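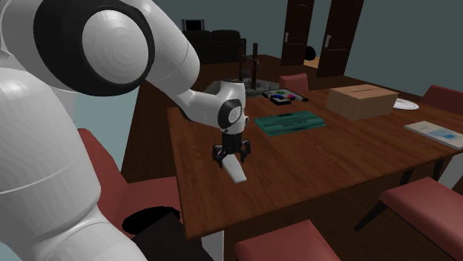 *Fig. 1. The dining table set-up in the simulator, arm holding the white block just over the wood.*

Right, week four, and the one where I tell you about my worst afternoon with a simulator. The task sounds like nothing: carry the white block across the table and put it down. We called the controller Jeltoslow, and it ran 300 trials while I went off for lunch, very pleased with myself. The log said 300 successes!

Then Mesfin Wubshet opened the force data and asked me why the arm had been pushing into the table in 43 of them. I'd only ever checked the final position of the block, you see, and a block rammed into the wood ends up in the right place just as nicely as one set down gently.

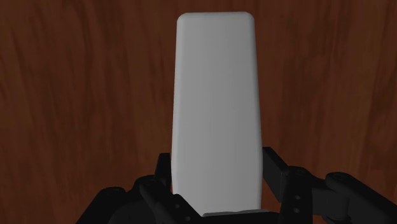 **Bremness, January 13, 2020**

I went back to the wrist view first. Look at how much of the block sticks up beyond the fingers -- they only hold the lower part of it. My code worked out the stopping height from the fingertips and left that extra length out completely. So the tip met the table while the controller still thought it had room to spare, and it kept going down.

On a real arm that's a cracked part, or somebody's hand if they're reaching in.

What we changed:

- stopping height now measured from the tip of the held object
- a force limit that halts the arm and opens a fault
- any fault counts as a failed trial, wherever the block ends up

I reran 180 trials with the new rules and got two faults, both in the first few centimetres of the lift. I still can't explain those (suggestions welcome).

**For next time:** take the Karam log from the course folder, find trial 663 and plot force against height. Mark where you'd have stopped the arm, and bring the plot with you.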